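Remote operators wanted, Drimmont test kitchen

Fokell is hiring 3 people to steer a pair of simulated robot arms through everyday kitchen jobs. You work from a desk with two hand controllers. 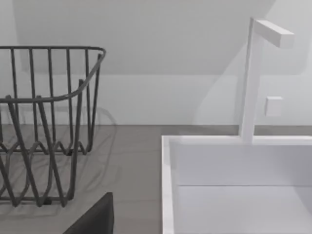
Shifts are 24 hours a week, paid weekly. Each task is repeated many times — patience counts for more than gaming skill.
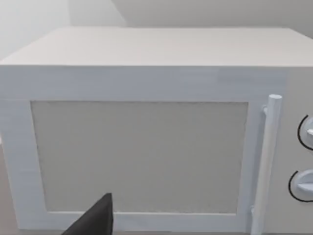 No experience needed. Training takes one day and is paid at $190. Write to Dirk Böttcher by 15 October 2020.

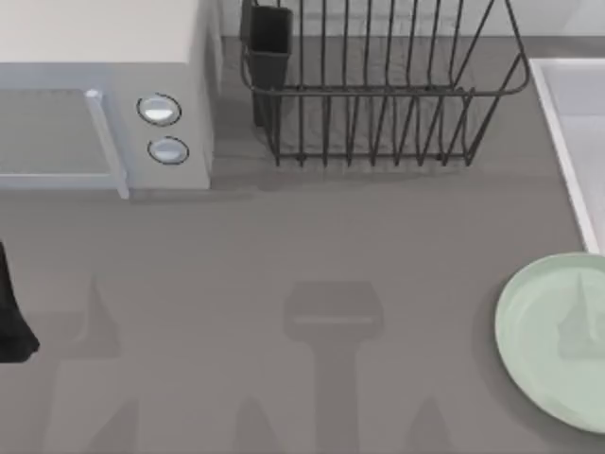
Simulated counter with microwave, dish rack, sink and plate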